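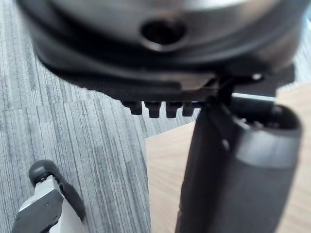 What is a drop-leaf table?

A drop-leaf table is a table with a fixed center section and one or two hinged side panels, called leaves, that can be raised to make the top larger or let down to save space.

Construction

The fixed section of the top is screwed to a frame with legs at the corners. Each leaf is joined to it by hinges set into the underside. When a leaf is down it hangs vertically beside the frame. When it is up it needs a support, and the type of support is the usual way of sorting drop-leaf tables into groups.

In a gateleg table, the leaf rests on an extra leg joined to the frame by rails, so that it swings out like a gate. Small tables have one gate per side. Large ones may have 2 on each side, which spreads the weight but leaves less room for the knees. In a swing-leg table, one of the main legs moves out on a hinged rail and no additional leg is needed. A Pembroke table is smaller and has short leaves held up by wooden brackets that fold out from the frame. Other tables use sliding bars that pull out from under the top.

The rule joint

Many better tables have a rule joint where the leaf meets the fixed top. The edge of the center section is cut to a rounded shape and the edge of the leaf is hollowed to match. The joint hides the hinge and leaves no open gap when the leaf is down. It requires a hinge with one arm longer than the other, and the hinge pin has to sit at the center of the curve. If the pin is set too high or too far to one side, the leaf will bind as it moves.

Sizes

Most dining versions stand about 30 inches high. Leaves must be narrower than the height of the top, or they would touch the floor when lowered. Breakfast tables for two people are often very narrow when closed and can be kept against a wall.

History

Gateleg tables were made in England by the early 17th century, usually in oak. Later makers preferred walnut and then mahogany, which came in wider boards and allowed a leaf to be made from a single piece. The form was also common in colonial America.

Care and repair

Common faults are loose hinge screws, warped leaves and worn gate pivots. Stripped screw holes can be plugged with hardwood and drilled again. A warped leaf is harder to correct, and restorers often leave a slight curve alone. Tables are best lifted by the frame, with the leaves down.

See also: Butterfly table, Extension table, Folding table, Sofa table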